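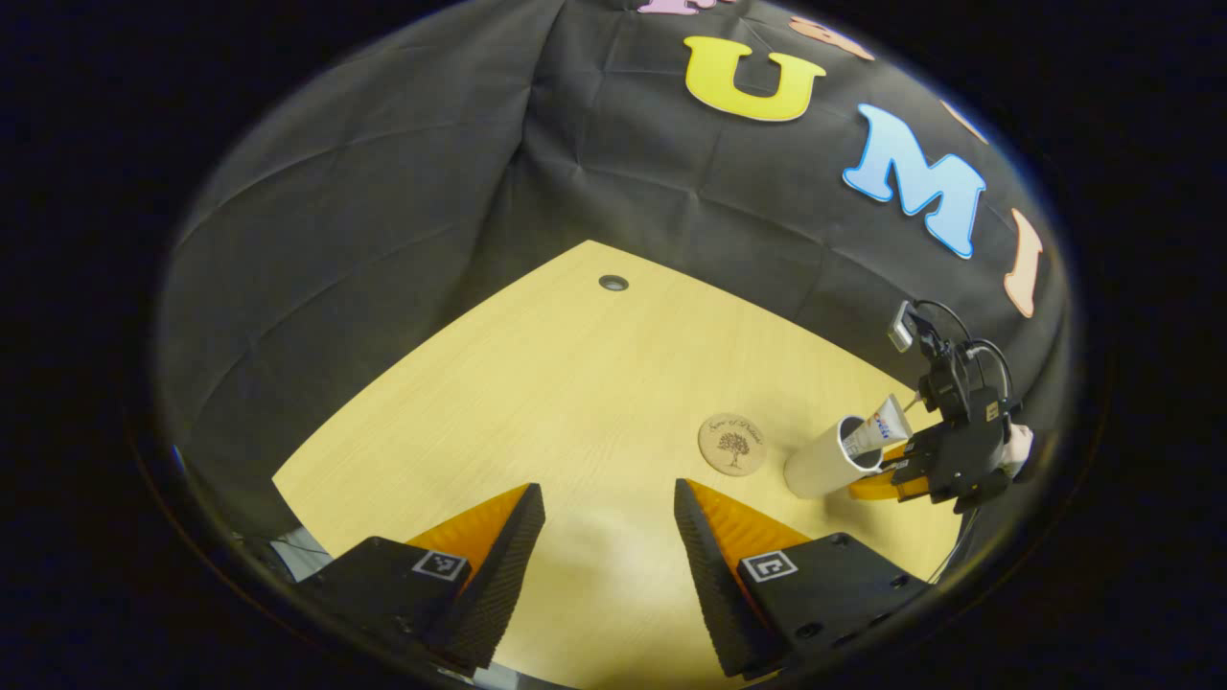 Two of the Kanham households told us flatly that a tube has no proper place in a house, it just ends up in whatever is nearest and stays there till it's empty. One Wimlow respondent put it more sharply: if it stands up by itself you find it a shelf, if it won't, you find it a cup.

Figure 3. White cylindrical cup with a squeeze tube stood in it at an angle, blue-printed label; round cork coaster alongside. Light wooden tabletop.

3.2 Cups as holders

Remarks of this sort came up again and again in the diaries and we had not planned for them. The diary sheet (see Section 2) asked only where a thing was put down and where it was picked up. Nothing on what it was put down in. By July we had added a line for containers, so the earlier sheets are thinner on this point and should be read with that in mind.

Total entries after cleaning, 1616. Tubes are a small part of these but a stubborn one. Hand cream, toothpaste, glue, ointment, tomato puree in one kitchen. Most were logged in a cup, mug or jar at least once. Tall narrow cups did better than wide mugs, in the sense that people kept to them. With a wide mug the tube slides down flat against the side, or tips the whole thing over if the mug is light, and after a few days it was back on the table lying down. With a narrow cup the tube leans on the rim and stops. Figure 3 shows the lean we mean. The end sticks out well above the rim and is easy to get hold of.

Cap up or cap down was argued over in 11 of the diaries. Cap down keeps the contents near the opening, but the cup gets dirty at the bottom and people don't like washing a cup they don't drink from. Cap up is cleaner and slower. We found no pattern by age or by room. Oláh reports a similar split for bathroom shelves, though there the beakers were wide and shared with brushes, so the comparision is loose.

Coasters are a seperate matter. A coaster marks the spot for a drink, and respondents in both towns were fairly strict on it: the holder cup goes beside the coaster, the drinking cup goes on it. Where a holder cup had drifted onto the coaster it was nearly always logged as "in the way". Cork ones were moved less than the others. Perhaps the grip, perhaps only that people had owned them longer. We didn't ask and should have.

Around 3 in every ten tubes left the cup for good before they were finished. Reasons given: guests coming, cup wanted for tea, tube gone too soft to stand. The last is the intresting one. A nearly empty tube folds at the middle and droops over the rim, and it then gets moved to a drawer, where by most accounts it is forgotten. The Gemex diary sheets have no code for this so it was entered by hand under "other".

More on drawers in 3.3.

Print this page | E-mail this article

This site uses cookies. By continuing to browse you agree to our use of cookies. Accept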